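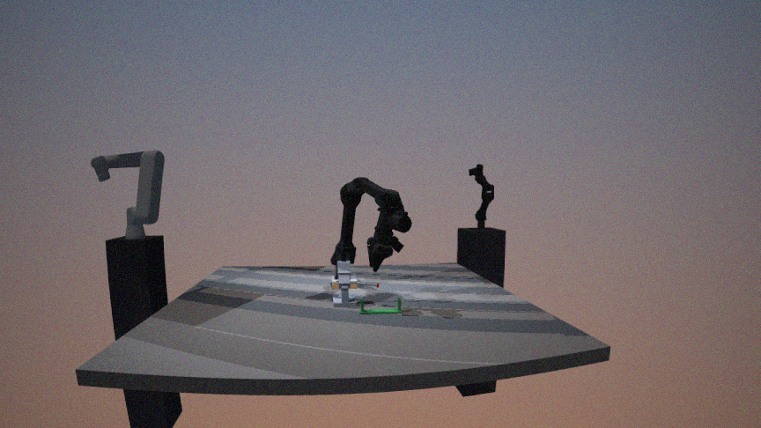
Site Visit Report: Kodikara Open Day
Prepared by Nimal Matubbar
Date of visit: 07/01/2025

1. Why we went

Our unit asks each group to attend one industry demonstration and judge whether the claims hold up. We picked the Kodikara open day because the flyer promised "assembly cells planned, trained and proven in simulation". I was doubtful about the word "proven" before we got on the bus, and I should declare that.

There were 18 students in the session. It ran on a projector in the upstairs meeting room, with the simulator (called Hitska) on one laptop and a planning tool called Fakine on another.

2. What was demonstrated

The task was a pick and place job. A small part sits on a striped tabletop, a green marker shows the target, and a black arm works over the table. Other arms stand on black pedestals off to the side. The presenter said the full cell was modelled so that reach and collisions could be checked for every arm, but the session dealt only with the black one.

We were shown the task from more than one viewpoint. I found the higher view more useful, as you can judge the gap between gripper and part, and the shadows help with depth.

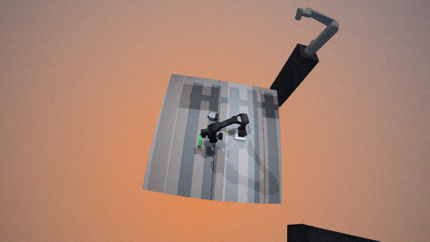 Figure 2. Simulated cell in Hitska, with the black arm low over the table and the grey arm on its pedestal beyond the corner.

The presenter ran 20 trials at high speed and read the score off the screen afterwards. We could not follow individual trials at that rate. I asked for 3 of them to be replayed at normal speed and was told there would be time at the end. There wasn't.

3. Concerns

The background is a plain orange colour with no room in it. That may be fine for motion planning, but a camera-based system will meet windows, cables and people's sleeves in a real workshop. The speckle over the picture was described as "sensor noise". A bit of grain is a long way from glare off a metal bench.

Contact was the other problem. I asked what friction values were used for the gripper and the part, and the answer was that Fakine picks sensible defaults. Nobody could tell us what they were. For a part with stacked, boxy sections I would want to know how it behaves when gripped off centre.

We also asked about hardware results. Five runs had been done on a physical arm at the Cemero workshop, and the write-up was "being finalised" - no numbers yet.

4. What I would credit

The layout work looked worthwhile. Being able to shift a pedestal and check reach before bolting anything down would have saved our own group a fair bit of grief last semester. The staff were also patient with our questions, even the repeated ones.

5. Follow-up

I have emailed Kodikara for the friction settings and the Cemero results. If they arrive in July they will go in an appendix. Until then our group has marked the "proven" claim as unsupported in the assessment table.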